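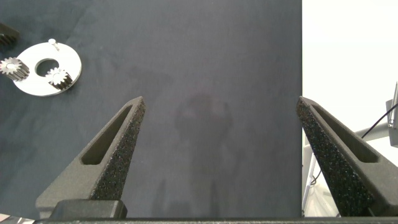 Tips for filming a recital at home, minus the myths

People keep sending me advice about recording chamber music in a living room, and most of it doesn't hold up. I tried what I could in March with Sunita Park on cello and whatever gear we had lying around.

"Hang blankets on every wall." We did. The cello sounded as if it were in a closet. Take them down and put one rug under the player.

"You need four cameras." Says who? Two will do, one wide and one on the hands. Any more and you'll spend the evening looking for the one with the dead battery.
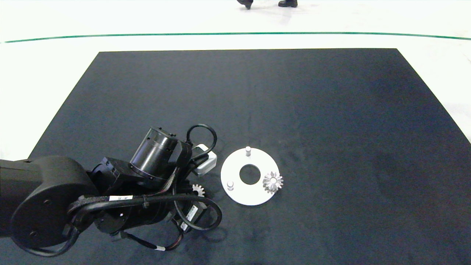
Put the microphone on its own stand, well away from the cameras. I've read that a clip-on mic at the bridge is just as good. Maybe for speech. On our take it picked up every breath and not much of the low string.

Clap once before the first piece so you can line up the sound later. Dull advice, but it works.

Fridge off, and put your car keys inside it so you remember to turn it back on. I was doubtful about that one, and then I drove home to Ridgeway without forgetting.

Vaughn Pruitt swears by warming the room for an hour first. I couldn't hear any difference. The tuning did hold, but Sunita says it usually does.

Lamps: skip the ones that buzz. Listen with your ear right up to the shade.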